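5th August

Greengrocer day again, and I loved every minute! We're collecting examples for Bomano, the shopping model, and the job is vegetables between the wooden shelves and the blue basket, over and over. Napa cabbage is my favourite. It has to be held by the white end so the frilly leaves don't get bashed.
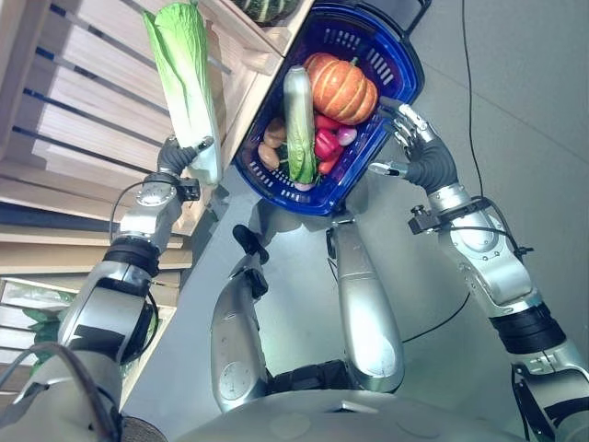

We got 128 good runs saved before tea, and threw out 15. The total for the set is 621 now, which made me do a little dance by the kettle. I still want more goes at the onion (so small, so slippery!).
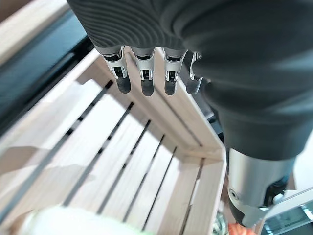 Must remember to label the pumpkin runs first thing, and ask for the Aturano drive back. My feet ache. More peppers tomorrow.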